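Home | News | Events | Back Issues | Contact

Tedthorpe Tenants' Newsletter
Friday, July 14, 2006

Filed under: Repairs and Upkeep

Summer repair round starts Monday

The summer repair round begins in the Goodall Street buildings on Monday and moves on to Jesance Court when those are finished. We expect the whole job to take 6 weeks. Closik Maintenance has the contract again this year. They did the stair rails in April and most of you told us the work was clean and on time.

The round covers small items inside the apartments. Dripping faucets, running toilets, loose handles, doors that stick, cracked caulk around sinks and tubs, and window latches are all included. Painting is included only where a repair has damaged a wall. Appliances are not part of the round and should be reported to the office in the usual way.

If you have something that needs fixing, fill out a green slip and put it in the office mailbox. Please write down the room and what is wrong. "Bathroom sink drains slow" is enough. "Bathroom" is not, and we got a lot of those last year. If you already turned in a slip this spring and the work has not been done, you do not need to send another one. It is on the list.

You will get a card under your door two days before the crew comes to your floor. The card will say morning or afternoon. We can't give an exact hour. If you won't be home, check the box that lets the crew use the office key, sign the card, and return it. Without a signature they will skip your apartment and come back at the end of the round.
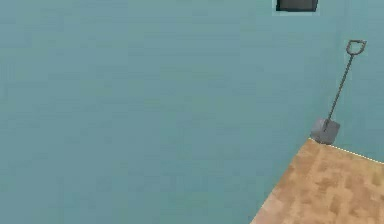
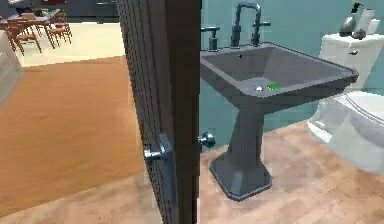

A wall with a shovel leaning on it, first picture, and a bathroom with a pedestal sink, second picture.

Before your day comes, clear out the space under and beside the sinks. Move rugs away from doors so they can swing all the way. Pets should be in a closed room or out of the apartment. The crew carries its own drop cloths and will take away old parts.

Water will be shut off one stairwell at a time, between 9 and noon. A notice will go up by the mailboxes the day before. Run the tap for a minute after it comes back on. If the water is still brown after that, call the office.

Several people asked what this costs. The budget for the round is $4000, paid out of the repair fund, and there is no charge to tenants. Last summer the crew closed around 200 slips. Lost keys are separate. A replacement apartment key is $5 at the office, cash or check.

Anything urgent should not wait for the round. Call the office right away for a leak that is reaching the floor below, a toilet that won't flush, or a front door that won't lock. After hours, use the number on the lobby board.

The next issue will have the dates for Jesance Court and the new parking rules.

Email this item | Print | Comments (5)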